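6 Cleaning and care of the Skorkell metal rack

Please read this section before the first cleaning. It is valid for all Skorkell racks with painted metal tubes and fabric shelves, also for the wide version with 6 feet. The assembly is explained in section 3.

6.1 Before you start

1. Take all shoes and other things off the shelves.
2. Check that the wall screws are tight. If one screw turns by hand, tighten it first with the key from the parts bag.
3. Open a window or a door, so that the room has fresh air.
4. Brush away sand and dry mud with a soft brush. Sand under a cloth makes scratches in the paint.

Caution: Do not use steel wool, scouring powder or any cleaner with chlorine. Damage from these products is not covered by the warranty.

6.2 Weekly cleaning

1. Mix 30 ml of mild dish soap with 300 ml of lukewarm water and fill it in a clean spray bottle.
2. Spray on the cloth and not directly on the rack. Water can run into the open ends of the tubes and stay there.
3. Begin with the top shelf and work down.
4. Wipe each shelf along its length, then the side tubes. 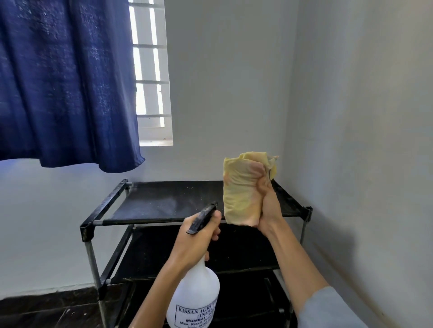

5. Wipe again with clean water and dry everything with a second cloth. Pay attention to the corners, where the shelf is hooked into the side part.
6. Wait 26 minutes before you put the shoes back.

Note: If you fill a used bottle, wash it out well and write the new content on it. Keep it away from children.

6.3 Small scratches and rust

Scratches should be closed soon, best on the same day. Use the touch-up pen (Schumacher, matt) which you can order from Clesis together with the spare feet. Shake the pen, put on one thin layer, and let it dry overnight. Do not put wet shoes on this place the next day.

If rust is already there, rub it off with fine sandpaper before you paint. For rust inside the tubes please write to our service in Stisavberg, attention Pei-shan Lo. The service desk is closed in July.

Text of this section revised 2021-06-22.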